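Skomby Bedroom Floor Set

README, last updated Friday, June 21, 2024
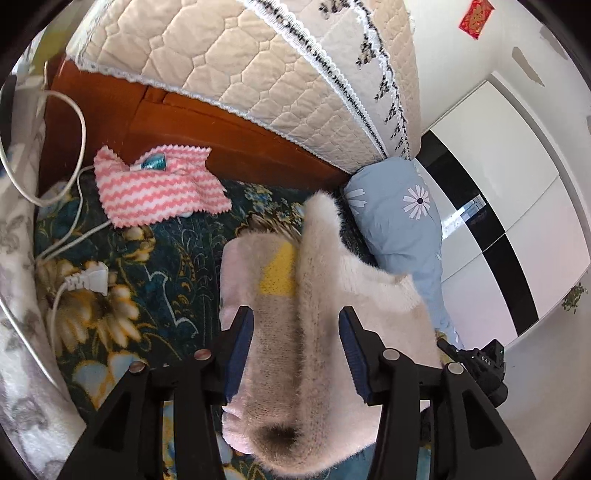
Skomby is a collection of short recordings of bedroom floors being tidied. Each one covers the floor beside a bed and the things that end up there: slippers, cloths, small toys, bottles, chargers, power strips, socks, books. The task is always the same. Pick up what doesn't belong on the floor, put it where it goes, and leave what should stay.

Contents

The set has 300 recordings from 16 bedrooms. Of these, 154 were made on patterned rugs and the rest on plain carpet or bare floor. We kept the patterned rugs in a group of their own, under rugs_patterned, after the first round of labeling showed that people took much longer to outline objects on them. Flowers and leaves in a rug get mistaken for things lying on it, and small items get missed.

Folders

rugs_patterned: floral, striped and geometric rugs
rugs_plain: single-color rugs and carpet
bare_floor: wood, tile and vinyl
labels: one text file per recording
rooms: a short note on each bedroom, with the floor covering and where things are put away

Item groups

Footwear. Mostly slippers, with some sneakers and sandals. Plush slippers are labeled "slipper_soft" and anything with a stiff upper is "slipper_hard". A slipper keeps its label when it is lying on its side or upside down. Left and right are not recorded.

Cloth. Any loose fabric that isn't clothing. Crumpled and folded cloths share one label. If a second object is sitting on the cloth, both get labels and the cloth file carries the "under" tag.

Small items. Anything that fits in a closed hand. When the labeler couldn't tell what an item was, the label is "small_other". Please don't split this group by guessing from color or shine. We tried it in the Wollance version and had to undo it.

Bristly items. Brushes and spiky toys. These were hard to tell apart when partly covered, so they share a label.

Power and cables. Power strips, plugs, chargers and extension cords. They are labeled but never picked up. The rule in every room was to tidy around them.

Furniture is not labeled. Beds, nightstands and dressers appear only in the room notes.

Tidying rules

Slippers go together by the bed or on the closet shelf, depending on the room. Cloths go in the hamper unless the room note says otherwise. Small items go in the tray on the nightstand. If something is on top of something else, the top one moves first. Rugs stay where they are, even if a corner has flipped over.

Versions

Wollance was the first release, with 100 recordings and no rug groups. Roussel added the room notes and the "under" tag. The current release is Gasance. Files from Wollance were relabeled for Gasance, so older label files should not be mixed in. The next release is planned for November and will add hallways.

Known problems

Some white and off-white slippers have rough outlines along the fur. The edge was drawn at the body of the slipper in some files and at the tips of the fur in others.

A few cloths in rugs_patterned are missing the "under" tag.

Two room notes list the wrong floor covering. Go by the folder name.

Corrections

Send the file name and the label you think is right. One line per correction is enough.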